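Household and Kitchen Tips: Showing a Robot Arm a Table Task

Issued by the Hernside Home Skills Office. Prepared by Anselmo Gallardo. Revised 8 Jun 2026.

This page is intended for households and teaching kitchens that use the Wistau practice room to record tasks such as clearing a table, sorting dishes or putting fruit in a bowl. A task may be recorded by guiding the arm by hand or by driving it from the remote station. The tips apply to both methods unless otherwise stated. Members should practice in the simulated room before booking time on a physical arm.

Before you begin

Write the task down in one short sentence. "Put the banana in the bowl" is suitable. "Tidy up" is too broad and will produce recordings that disagree with one another. Where two people share the recording, both should read the sentence aloud and agree on what counts as finished.

Decide which objects belong to the task and which are only there to make the table look lived in. The second group should stay in the layout. A robot that has only been shown a bare table tends to perform poorly on a busy one.
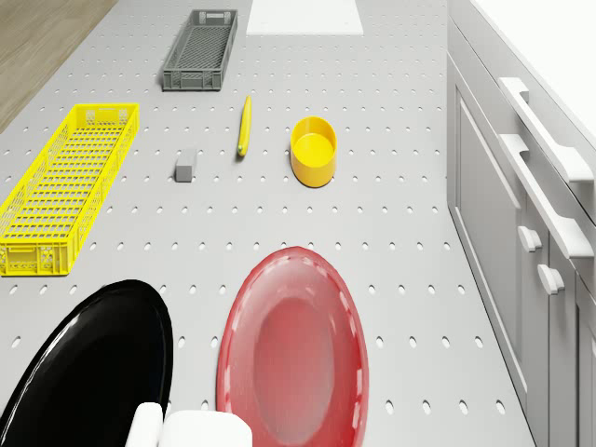
Large, flat items require the most thought at this stage. Plates take up approach room, and an operator who starts with the fingers low between two of them will spend the first part of the recording backing out. Raise the arm to its rest height, check the path to the first object, and only then press Record.

Approaching and gripping

Come in slowly and stop short of the object. Line up the fingers so that the item lies between them with space on both sides, then close. If one finger touches first, the item will turn or slide, and the recording will teach that mistake along with everything else.

For long or curved items such as a banana, grip across the narrow direction. Use the wrist view for the last stretch of the approach. The room view is too distant to judge a small gap, and operators who rely on it generally close early.

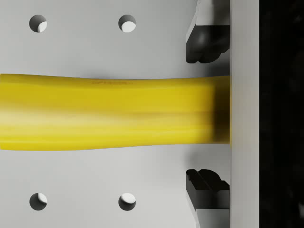
When guiding by hand, hold the arm above the wrist and keep your own fingers away from the pads. When driving remotely, set the Stoletus controller to its slow setting, which limits travel to 21 millimeters per second. Hold still for a moment after the grip closes. This pause makes the recording easier to divide into steps later.

Some further points on carrying and releasing:

1. Lift straight up before moving sideways. Crates have raised walls, and a low carry will catch on them.

2. Take the same general route each time, but do not try to copy it exactly. Small differences between recordings are useful.

3. Lower the item until it is supported, open the fingers, and rise straight up. Do not drop items into a bowl to save time.

4. Return the arm to a clear position, well above the tallest item, before ending the recording.

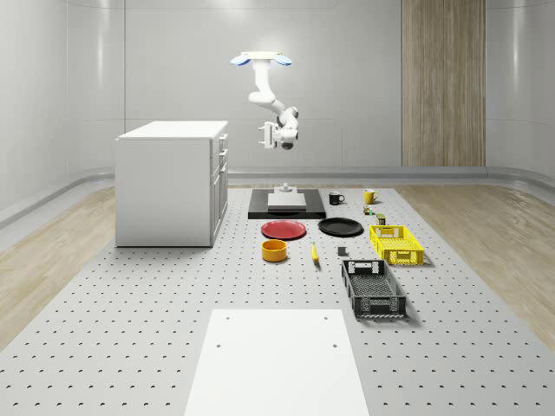

Changing the layout between recordings

Move the objects after every few recordings. In March the office reviewed 308 recordings submitted by members and kept 258 of them. Most of those set aside had been made with every item in the same place, and the resulting routine failed as soon as a bowl was moved.

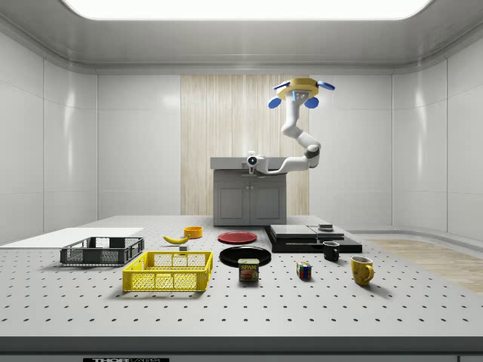

A good layout mixes things the arm will handle with things it must avoid. Crates are best placed where the operator can reach over them without crossing the whole table. Standing items call for extra care: a can that overlaps the edge of a plate, as the SPAM can does with the black plate, should be moved first if the plate is part of the task. Mugs should be turned so that their handles point in different directions from one layout to the next.

Keeping and labeling recordings

Give each recording the task sentence, the operator's initials and the method used. Delete failed attempts only if the controls were at fault. A missed grip followed by a sound recovery is worth keeping and should be labeled "recovery."

Around 152 recordings are normally sufficient for a single pick-and-place task. Members using the Güneş training package should submit hand-guided and remote recordings in separate folders.

We use cookies to remember your preferences and to measure visits to this page. By continuing to browse, you accept our use of cookies. Accept | Manage settings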